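# 제7장 영화 대사의 기능과 분석

## 학습 목표

이 장을 마친 학습자는 다음을 할 수 있어야 한다.

- 극영화에서 대사가 맡는 기능을 구분하고, 한 대사가 둘 이상의 기능을 겸하는 경우를 설명한다.
- 시나리오의 대사와 완성된 영화의 대사를 대조하여 변경의 종류를 기록한다.
- 자막 번역에서 생기는 정보의 손실과 보충을 사례에 근거하여 논한다.
- 대사 분석표를 작성하고 이를 바탕으로 짧은 비평문을 쓴다.

## 7.1 들어가며

앞 장에서는 편집의 리듬과 장면 전환을 다루었다. 이 장에서는 관객이 영화를 기억할 때 가장 먼저 떠올리는 요소 가운데 하나인 대사를 다룬다. 영화 연구의 초기 논의는 시각적 구성에 무게를 두었고, 대사는 연극에서 빌려 온 요소로 취급되는 일이 많았다. 유성 영화가 정착한 뒤에도 이러한 시각은 상당 기간 이어졌다. 그러나 대사는 장면의 길이와 인물의 배치를 결정하고 때로는 편집의 순서까지 바꾸어 놓는다. 대사를 빼고 장면을 분석하면 감독과 편집자가 내린 선택의 상당 부분을 놓치게 된다.

이 장의 주된 사례는 장편 극영화 「그루셤(Grusham)」이다. 이 작품은 가상의 항구 도시 클릴트포트(Cliltport)를 배경으로, 폐쇄를 앞둔 조선소에서 마지막 야간 근무를 서는 사람들의 하룻밤을 그린다. 각본은 모레나 젠틸레(Morena Gentile)가 썼고, 연출은 피온 새뮤얼(Ffion Samuel)이 맡았다. 상영 시간은 137분이며, 이 가운데 대사가 전혀 없는 구간이 57분에 이른다. 대사가 적은 작품을 고른 까닭은 말 한마디가 놓이는 위치와 무게를 살피기에 알맞기 때문이다.

학습자는 이 장을 읽기 전에 작품 전체를 한 차례 감상하는 것이 바람직하다. 감상이 어려운 경우에는 부록에 실린 장면 목록을 먼저 읽도록 한다.

## 7.2 대사의 네 가지 기능

### 7.2.1 정보의 전달

대사는 관객에게 이야기의 전제를 알린다. 인물의 이름과 관계, 시간과 장소, 앞서 일어난 사건이 여기에 속한다. 「그루셤」의 도입부에서 작업반장 하다드(Haddad)는 신입 경비원에게 열쇠 꾸러미를 건네며 “7번 문은 아침까지 열지 마라.”라고 말한다. 이 한 문장으로 관객은 두 사람의 위계, 이야기의 시간적 한계, 금지된 공간의 존재를 함께 알게 된다.

정보 전달의 대사에서 흔히 문제가 되는 것은 인물들이 이미 알고 있는 사실을 오로지 관객을 위하여 되풀이하는 경우이다. 이를 노출 대사의 과잉이라 한다. 젠틸레의 각본은 신입 경비원이라는 외부인을 두어 이 문제를 피한다. 다만 외부인을 두는 방식도 지나치게 자주 쓰이면 인물이 질문하는 도구로 전락할 위험이 있다.

### 7.2.2 성격의 형성

인물의 어휘, 문장의 길이, 말을 시작하고 끊는 방식은 그 인물에 대한 판단의 근거가 된다. 하다드의 문장은 대부분 짧고 명령형으로 끝난다. 이에 비해 회계 담당자 조로프(Zorov)는 한 문장 안에서 여러 차례 말을 고치며, 동사에 이르기 전에 문장을 포기하는 일도 잦다. 두 인물이 같은 사실을 전하는 장면을 비교하면 말투의 차이가 분명하게 드러난다.

> **하다드:** 배는 안 온다. 불 꺼라.
>
> **조로프:** 그 배가, 그러니까 예정대로라면, 아니, 예정이라는 게 아직 있다면 말인데…….

두 대사가 담은 정보는 거의 같다. 달라지는 것은 그 정보에 대한 인물의 태도이다. 학습자는 대사를 분석할 때 내용을 요약하기에 앞서 문장의 형태를 그대로 옮겨 적는 습관을 들여야 한다.

### 7.2.3 갈등의 진행

극적 대사는 대개 상대의 행동을 바꾸려는 시도이다. 설득, 위협, 회유, 회피가 모두 이에 해당한다. 갈등의 대사를 분석할 때는 각 인물이 장면의 처음과 끝에서 무엇을 원하는지를 적고, 그 사이에 어떤 말이 전환점이 되는지를 찾는다. 「그루셤」의 식당 장면에서 조로프는 장부를 돌려 달라고 직접 요구하지 않는다. 그는 하다드의 건강을 묻고, 날씨를 말하고, 오래전 동료의 이름을 꺼낸다. 요구가 겉으로 드러나지 않는 이러한 대사를 함의 대사라 부르며, 이에 대해서는 7.4절에서 다시 다룬다.

### 7.2.4 주제의 제시

작품의 주제가 대사로 직접 진술되는 경우가 있다. 이러한 대사는 인용되기 쉽고, 예고편과 포스터 문구에도 자주 쓰인다. 그러나 인용 빈도가 높은 대사와 작품 안에서 중요한 대사는 반드시 일치하지 않는다. 「그루셤」의 경우 가장 널리 인용되는 문장은 하다드의 “바다는 빚을 받으러 오지 않는다.”이지만, 이 말은 인물이 스스로 믿지 않는 상태에서 하는 말이며 결말에서 그 반대의 사실이 확인된다. 맥락에서 떼어 낸 대사를 작품의 주장으로 읽는 것은 초보적인 오독에 속한다.

## 7.3 시나리오와 완성본의 대조

시나리오에 적힌 대사는 촬영과 편집, 후시 녹음을 거치며 달라진다. 변경은 삭제, 축약, 대체, 이동, 추가로 나누어 기록한다. 분석자는 어느 판본을 근거로 삼았는지를 반드시 밝혀야 한다. 이 장에서 인용하는 시나리오는 표지에 2019-03-14로 적힌 최종고이며, 같은 해 7월에 시작된 촬영의 기준 대본으로 쓰였다.

최종고와 완성본을 대조하면 식당 장면에서만 10개의 대사가 삭제된 것을 확인할 수 있다. 삭제된 대사는 모두 조로프의 과거를 설명하는 내용이다. 그 결과 완성본의 조로프는 시나리오에서보다 동기가 불분명한 인물이 되었다. 이를 결함으로 볼 것인지 의도된 모호성으로 볼 것인지는 해석의 문제이며, 어느 쪽을 택하든 삭제 전후의 대사를 나란히 제시하여야 한다.

## 7.4 함의와 침묵

함의 대사는 인물이 말하는 내용과 인물이 원하는 바 사이의 거리에서 성립한다. 이 거리를 읽어 내려면 앞선 장면의 정보가 필요하다. 식당 장면에서 하다드의 건강을 묻는 조로프의 말이 위협으로 들리는 것은 관객이 앞서 의무실의 기록을 보았기 때문이다. 같은 대사를 처음부터 따로 듣는다면 평범한 안부에 지나지 않는다.
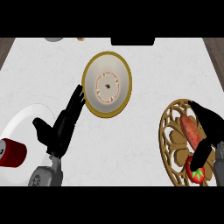
침묵 또한 대사의 일부로 기록한다. 질문 뒤에 오는 침묵, 대답 도중의 침묵, 대화가 끝난 뒤의 침묵은 각기 다른 효과를 낸다. 분석표에는 침묵이 누구의 차례에 놓이는지, 그동안 화면에 누가 나오는지, 음악이나 환경음이 이어지는지를 함께 적는다. 피온 새뮤얼의 연출에서는 질문을 받은 인물보다 질문한 인물이 화면에 남는 경우가 많으며, 관객은 대답을 기다리는 얼굴을 보게 된다.

## 7.5 자막 번역의 문제

외국어 영화의 대사를 인용할 때에는 번역의 문제가 따른다. 자막은 읽는 속도와 화면의 지속 시간에 제약을 받으므로 원문의 축약을 피하기 어렵다. 한국어 자막에서는 높임법의 선택이 특히 중요하다. 원문에 드러나지 않는 상하 관계가 자막에서 명시되기도 하고, 인물의 관계가 바뀌는 시점이 말씨의 변화로 앞당겨 표시되기도 한다. 「그루셤」의 한국어 자막에서 신입 경비원은 결말 직전까지 하다드에게 높임말을 쓰다가 마지막 대사에서만 반말을 쓴다. 이 전환은 번역자의 해석이므로, 이를 근거로 인물의 심리를 논할 때는 원문을 함께 제시하고 그 차이를 명기한다.

## 주요 용어

**노출 대사** 이야기의 전제가 되는 정보를 관객에게 알리는 대사.

**함의 대사** 인물의 실제 요구나 감정이 표면의 내용에 직접 나타나지 않는 대사.

**후시 녹음** 촬영이 끝난 뒤 별도의 공간에서 대사를 다시 녹음하는 작업.

**최종고** 촬영에 들어가기 전 마지막으로 확정된 시나리오 판본.

## 분석 과제

1. 관심 있는 극영화에서 두 인물이 대화하는 장면을 하나 골라 대사를 전사하고, 각 대사에 7.2절의 기능을 표시한다. 기능이 겹치는 대사는 따로 묶어 설명한다.
2. 같은 장면의 시나리오를 구할 수 있는 경우, 7.3절의 분류에 따라 변경 사항을 표로 정리한다.
3. 널리 인용되는 영화 대사를 하나 골라 그 앞뒤의 맥락을 조사하고, 인용될 때의 의미와 작품 안에서의 의미를 비교하는 글을 쓴다.

다음 절부터는 식당 장면의 전사본을 바탕으로 대사 분석표를 작성하는 절차를 단계별로 살펴본다.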